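Fluvano Parents' Board > Schools and Nurseries > Saturday language class at Wadgate

We use cookies to remember your login and measure visits. Accept all | Manage settings

tamsin_w
Does anyone know what is happening with the Welsh class at Wadgate nursery? We had a letter saying it stops at the end of October because the council wants "shared provision" only. My son has gone for two years.

Dusano
Same letter here. The council told me it was the room hire, which went up to £726 a term. I don't think anyone is against the language.

Insaurralde
I don't accept that. The Polish class lost its room in the spring and the faith group before that. Each time it was a different reason. The petition has 112 names and has had no reply.

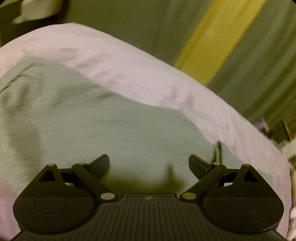 Black gripper, pale fabric behind.

Dusano
Those other two closed on low numbers — it was in the minutes. Wadgate costs £3,864 a year and had 10 children in it.

tamsin_w
Ten is a full class at that age. They were turning people away.

Insaurralde
And the parents offered to pay the difference. Eluned Lewis wrote to the council twice to say so.

Dusano
I didn't know about the offer. If that is right they should answer it. I still wouldn't call it a ban.

tamsin_w
Does anyone have a copy of her second letter? I'd like to send it to our councillor before the next meeting.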